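Robot Safety Test Engineer (two-arm systems)
Trilness, Witham office
Full time, on site four days out of five

About the job

Trilness writes control software for two-arm robots used in kitting and light assembly. We are hiring one engineer to take over fault reproduction and safety testing. You would report to Sebastião Rocha, who runs the test group.

The position was opened after a fault in April. During a routine run at a customer site, the left arm of one of our units kept moving for 272 milliseconds after a stop command had been sent. The limit in our own spec is 77. The arm pushed a parts bin off the bench and came to rest against the guard. The operator was outside the guard and was not hurt. The customer shut the cell down and we pulled release Plostano 5 from all sites the same evening.

We have since found part of the cause. When one gripper is closing and the other arm is holding still, the stop message can wait in the queue behind the grip message. That accounts for most of the delay but not all of it. We have replayed the job 214 times in simulation and the long stop shows up in a small share of the runs. We don't yet know what those runs have in common. Finding that out will be your first assignment.

What you will do

Reproduce reported faults in simulation, then on the bench unit in Witham.
Write stop tests for every release and run them before it ships. You will have the authority to hold a release.
Keep the fault log current and write reports that a site operator can follow.
Visit customer sites after an incident. Expect roughly one trip every two months.
Work with Zariņš, our outside safety assessor, on the review of the new stop path.

What you need

Three years or more in robot testing, machine safety or a close field.
Good Python and enough C++ to read and fix someone else's code.
Experience with timing problems in systems that pass messages between processes.
Clear written English.
A driver's license.

A degree is welcome but not required. Experience with two-arm setups would help. So would having worked on a shop floor.

Where the work happens

Most of the first six months will be in simulation. Our test rooms include tables, small objects to reach for, and clutter on the floor such as tipped-over plants. One arm may be reaching toward an object on a table while the other gripper is held upright, and your tests will send stops in the middle of jobs like that.
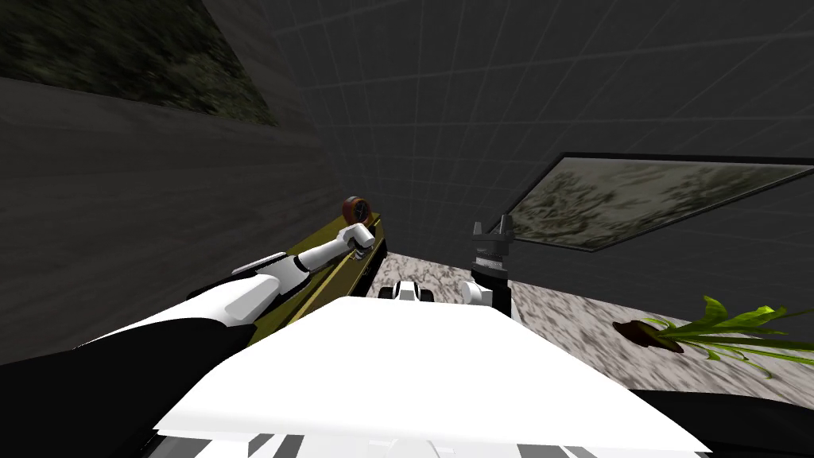 Pay and hours

Pay depends on experience and we will give you the range on the first call. Health coverage starts on day one. Core hours are 10 a.m. to 3 p.m. and the rest is up to you. There is no on-call rota, but after an incident we may ask you to travel the next day. Travel time is paid.

How to apply

Send a resume and one page about a fault you tracked down: what you saw first, what you ruled out, and what the cause was. Leave out customer names. If you never found the cause, write about that one anyway if it is the better example.

There are two interviews. The first is a 30-minute call with Sebastião. The second is a half day in Witham, where you will go through a real fault log with the team and have time on the bench unit. We pay for travel to the second interview.

The opening stays posted until it is filled.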